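Marchetti Brings Soft Gray Table Cloths to Its Harnanham Shop This July

A large dark gray cloth with a soft surface is the first piece of the new table collection 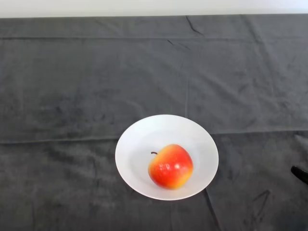
HARNANHAM – Marchetti, a family shop for home textiles, announces its new collection of table cloths for everyday use. The collection has the name Jadovdale and will be in the shop from July. It includes 8 colors and 2 sizes, and all of them can be ordered also by mail.

The idea of Jadovdale came from our customers. Many of them told us that they own a fine white cloth which stays in the drawer all year. They wished for something warmer, that can lie on the table from breakfast until evening, under a bowl or a pile of school books. The dark gray was the color they asked for most often, so we began with it.

The gray is a little mottled, with lighter and darker patches, and the surface has a soft, brushed look. The cloths are sold folded, and the fold lines can be seen when the cloth is first spread on the table. Customers who prefer a smooth table may hang the cloth over a door for one night. Others like the lines and leave them as they are – this is a question of taste.

Before the start of sales, the cloths were tried at home by 23 households in Harnanham and the villages near it. Their remarks helped us to choose the larger of the two sizes. Over 646 orders were already received.

The collection is made together with the weaving company Prolitz, our partner for many years. Color samples for the press and for shops are available on request at the Marchetti counter in Harnanham.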